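Protecting a table for paper crafts: cardboard or a proper mat?

Posted in: Paper, Card & Folding

pisenthorpe_panya
I finally have a table that's just for folding and I want to keep it nice. So far I've had a big flat piece of cardboard over it, saved from the box a bookcase came in, and it does the job okay. But my sister keeps telling me to get a real cutting mat, the self-healing kind, and the size I'd need is 65 dollars before shipping. Sixty-five! For something I'm going to drip glue on!

What does everybody else put down? I mostly do cards and place tents, the simple fold-in-half kind that stands up by itself, and I'm making a pile of them for my cousin's reception in August. Some scoring, a little trimming, glue now and then.

foldandhold
Cardboard all the way. I've been using it for years and when it gets gross I flip it, and when the other side gets gross it goes in the recycling. Get the biggest single piece you can so there's no seam where your hands are working. Appliance stores will give you boxes if you ask nicely before they break them down.

Brenerov
Gonna disagree. Cardboard is fine for glue but it's terrible for scoring, it has too much give. You press down with the bone folder and the ridges inside come right through to your paper, especially with thin stuff. I had a whole batch of cards with faint stripes on them and couldn't figure out why until I ran my thumb over the table.

foldandhold
Were you scoring on the flat side or had it been leaned on and crushed? Mine has never done that. I also fold cardstock mostly, so maybe that's the difference.

Brenerov
Brand new sheet. It was regular copy paper though, so okay, you may have a point on the weight.

kamala_b
Can I put in a word for both? I have cardboard over the whole table and a little mat, maybe the size of a magazine, that I pull out when I need to score or cut. It cost me 20 dollars and the table underneath has been safe through two kids and a hot glue gun. Tape the cardboard down at the corners or it'll walk on you. Painter's tape comes up clean.
- Kamala Bhat

pisenthorpe_panya
Ooh, the little mat idea I like. That I can talk myself into.

Next question while I have you all. My tents won't stay standing! I fold them, they look great, I turn my back and they've gone flat like a pancake or they've closed up on themselves. Is it the paper or is it me?

oldpelard
Paper. What weight are you using? Plain colored paper will stand if the legs are spread enough but it doesn't take much to knock it over. Go up to a light cardstock and your troubles are over. Also check the grain. Fold along it and you get a clean edge, fold across it and it fights you.

foldandhold
Agree on cardstock, don't agree on the grain thing for something this small. I did 672 name tents for a conference and never checked the grain once. They stood up fine.

oldpelard
Well, I'd have been able to tell, ha.

kamala_b
One thing that's helped mine: cardboard has a bit of tooth to it, so the bottom edges of the paper grip instead of sliding apart. On my glossy dining table they just slowly do the splits. So if they're falling over at the reception, look at what's on the tables. A cloth should be okay.

Brenerov
Fine, that's one point for cardboard. One.

pisenthorpe_panya
Ha, I'm writing that down! Okay, I tried again this afternoon with the green paper, and I opened the legs out wider than I'd been doing. I still want to try cardstock but I've got most of a pack of this color and I'm stubborn. The other thing I need to work on is keeping my snacks and my phone off the folding part of the table, so for now everything that isn't paper has to live along the back.

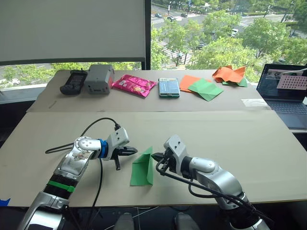
Going to pick up the small mat and a few sheets of the heavier stuff tomorrow, and I'll fold a couple of each and see which my cousin likes better.
- Panya Wongsuwan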